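제목: Re: [로봇도입] Brekgate 그리퍼 키트 체험분 의견 주세요
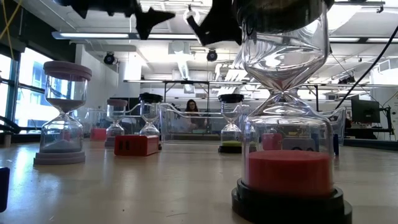 Brophy 쪽 견적서를 다시 읽어 봤습니다. 저는 아직 구매에 반대하는 쪽입니다. 키트 값 1490에 연간 지원비가 따로 붙는데, 지원비에 뭐가 들어가는지는 세 번을 읽어도 모르겠더군요. "현장 맞춤 튜닝"이라는 말만 있고 시간도 횟수도 없습니다. 그리고 안내 자료에 나오는 "깨지기 쉬운 물체 대응"이라는 문구, 이게 제일 걸립니다. 지금 작업대에 세워 둔 모래시계만 봐도 크기가 제각각이고, 붉은 모래가 든 제일 큰 것은 검은 뚜껑 바로 위에 그리퍼가 와 있습니다. 뚜껑을 잡는 것과 유리 목 부분을 잡는 것은 전혀 다른 문제인데, 자료에는 어디를 잡았을 때의 수치인지가 없습니다. 뚜껑만 잡을 거면 지금 쓰는 손가락으로도 충분하지 않습니까?

아래에 Pallavi 님 글을 남기고 항목별로 답합니다.

> 보낸 사람: Pallavi Garg
>
> 체험 기간이 2월에 끝납니다. Brekgate 키트를 정식으로 살지 그때까지 정해야 합니다.
> 판매처 말로는 1000회 연속 파지 시험을 통과했다고 합니다.

무엇을 잡고 1000회인가요. 플라스틱 블록이면 저희한테는 별 의미가 없습니다. 시험 물체 목록과 실패 기준을 같이 달라고 해 주세요. 미끄러졌다가 다시 잡은 것도 성공으로 셌는지 궁금합니다.

> 설치가 쉽고, 기존 팔에 바로 붙는다는 점이 마음에 듭니다.

어댑터가 견적에 포함인지 확인 부탁드립니다. 제가 본 견적서 2쪽에는 "별도 협의"로 되어 있었습니다. 케이블도 마찬가지입니다. 손목을 크게 돌릴 때 케이블이 옆 물건에 걸리면 누가 책임지는지, 보증 조항에는 한 줄도 없습니다.

> Sendside 제품은 비싸고 납기가 16주라서 저는 뺐으면 합니다.

납기가 긴 건 맞습니다. 그래도 그쪽은 교체용 손가락 단가를 공개해 놓았습니다. Brekgate는 문의하라고만 하고, 문의했더니 수량을 먼저 알려 달라고 합니다. 소모품 값을 모르고 본체 값만 비교하는 건 곤란합니다.

저라면 체험 기간을 한 달 늘려 달라고 하고, 그사이에 유리 몸통 파지만 따로 시험하겠습니다. 연장이 안 된다면 그것도 참고할 만한 답이겠지요. Drudavstead에서 이 키트를 쓰신다는 분이 계셨던 것 같은데, 손가락 패드가 얼마나 가는지 알려 주시면 고맙겠습니다. 좋은 얘기도 환영합니다만 되도록 교체 기록이 있는 걸로요.

Afia Zakaria 드림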